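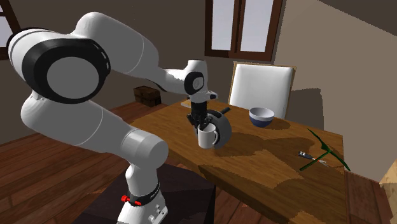
Our robotics club spent a semester with Callix, a desktop simulator for teaching arm control, and I said I would write up how it went for other club advisers. We had 32 licenses and used almost all of them. The students' project was table clearing: get the arm to pick up kitchen items and put them where they belong. Most of them started with the white mug, which is the easiest thing on the table to get a finger into. With the gripper straight down at the rim and one finger inside the mouth, the grasp is simple to explain to a ninth grader. The grey vessel on its side right behind the mug is a different matter, and it was the reason for most of the failed runs.

Setup

Installation took one afternoon on the school laptops. The installer is plain and asks few questions. Two of the older machines could not run it with shadows on, so we turned shadows off for those students and they had no further trouble. Scenes load slowly the first time and quickly after that.

Writing programs

Students can work in blocks or in Python and switch between them. Switching from blocks to Python is reliable. Going back the other way loses comments, and Zhuoran Hao lost a good set of notes that way before we learned to save a copy first.

The position readout is clear, and you can step through a move one waypoint at a time. I used this more than any other feature. When an approach is wrong, you can stop with the fingers over the mug and talk about what the wrist should do next. The error messages are weaker. "Target not reachable" appears for at least three different problems, and beginners can't tell them apart.

Physics

Grasping rigid objects is good. The mug behaves the way I would expect, and if you close on it off center it tips. Thin objects are poor. The fork-like utensil sank into the tabletop in several runs, and the students gave up on it and changed their project plan to leave it out. Callix support answered my message about this within a day and said a fix was planned. I have not seen it yet.

For students

Poppy Crabtree's team finished first, with a program of 144 lines that cleared the mug and the bowl and parked the arm. Rogério Rangel's team spent longer on planning and wrote a shorter program that handled the mug from more starting positions. I gave both full marks. The run log made grading fair - each attempt is saved with its code, so I could see who had tested and who had guessed.

What I didn't like

The teacher dashboard signs you out too often. There is no way to lock a scene, so students move the furniture. The printed workbook is thin and stops at the second unit, and I ended up writing my own sheets for the rest.

Would I renew? Yes, for one more year. It suits grades 9 and up. For younger students I would wait until the error messages are better. We start again in January with the same kitchen table and a stacking task.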